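FOR RELEASE: January 28, 2019

Bring Us Your Office Clutter: Drirnetti Opens Sign-Ups for the Spring Clear-Out Swap
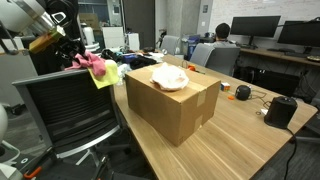
Why I'm writing this one myself

Hi, I'm Ayten Keskin, and I run Drirnetti, a small moving and storage company that mostly works with offices. Normally Madhu writes our press releases and I just nod at them, but I begged for this one because the Clear-Out Swap is my favorite thing we do all year (sorry, Madhu!).

If you've ever worked in a shared office you know what happens to the big table. You buy it for meetings. It's long, it's light wood, it looks great in the catalog. Then one day somebody hangs a cloth over the back of a chair, somebody else puts a taped-up box in the middle, and a pile of clothes starts growing at the far end. A speaker shows up, then a bigger speaker. There's a Rubik's cube next to the box. People work right alongside it with their backs turned and get plenty done, and the meeting moves to the hallway.

We see tables like that every week. I love them, I really do, but most of that stuff could be making somebody else happy, and that's the whole idea of the swap.

How the swap works

You sign up your office, and we drop off flat boxes, tape and a stack of labels. You get two weeks to go through your tables, chair backs and that one cabinet. Whatever you don't want goes in a box with a label saying what kind of thing it is: clothes and fabric, electronics, games and toys, tools, kitchen, or "no idea." (The "no idea" box is always the fullest.)

Then we pick everything up and take it to our Quintanilla warehouse, where it gets sorted onto racks and shelves. On swap day every office that gave something can come in and take home whatever it likes, free. Anything left over at closing time goes to Jitura, the reuse shop next door, and they handle it from there.

Last October's swap brought in 84 offices and over 2,000 items. This spring we have room for 156 offices, so if you tried to get in last time and ended up on the waiting list, please try again! Waiting list folks get first pick of the pickup dates.

What we're hoping to see more of

Clothes, clothes, clothes. I had no idea how much clothing lives in offices until we started this. Sweaters for when the air conditioning is too strong, gym shirts, scarves, a nice blue something that has been in the heap so long it's part of the furniture. Please wash it, fold it if you can stand to, and put it in a box by itself. Fabric that gets packed under a speaker comes out looking very sad.

Small electronics are great too, as long as they work and the cord is in there with them. Wrap the cord in a loose loop, put a twist tie on it, and tape a note on with the name of the thing. We got 500 cords last time. Five hundred! Madhu spent an entire afternoon plugging them into things.

Puzzles and desk toys go fast. The games shelf was bare before lunch at the last swap and I'm still a little upset about a marble run I had my eye on.

We can't take food, paint, loose batteries or mattresses. Office chairs are fine if they roll and the back isn't torn, but call ahead so we can send the bigger van.

A few tips from Madhu

Madhu Nautiyal has been our packing lead for six years and she has opinions, so I asked her to write some down. I've left them as she sent them.

"Start with the chairs. Take everything off the backs of the chairs before you touch the table, or you'll just move the table onto the chairs."

"Open any box that's already taped. I know it's taped. Open it. You can't label what you can't remember, and half the time the thing you've been looking for is in there."

"Don't make a maybe pile on top of a box. It will stay on top of the box until summer."

"Set a timer for twenty minutes and stop when it rings. Do it again tomorrow."

I tried the timer at home on my dining table and I did stop when it rang, although I'll admit that's mainly because it was dinnertime.

What's new this year

We're adding a mending corner at the swap, run by the people from Gerine, the sewing studio upstairs from our front office. If you find a jacket you love with a missing button, take it over and they'll show you how to fix it on the spot. They'll have thread in pretty much every color, and they're very patient with beginners (they've been patient with me).

We're also doing evening pickups for the first time. A lot of you told us daytime was tough with people on calls, so there's now a slot after six. Tick the box on the form if you want it.

Signing up

Sign-up is free and open now. You can use the form on the Drirnetti website or stop by the front office and fill out a paper one. We need the name of your office, a contact person, your floor, whether there's an elevator, and a rough guess at how many boxes you'll fill. Everyone guesses too low, so we'll leave you a couple of extras.

Boxes go out in the order the forms come in. Reporters and photographers are very welcome on swap day and can walk around the warehouse before the doors open. Just let us know you're coming so we can put out more coffee.

Press contact: Madhu Nautiyal, Drirnetti front office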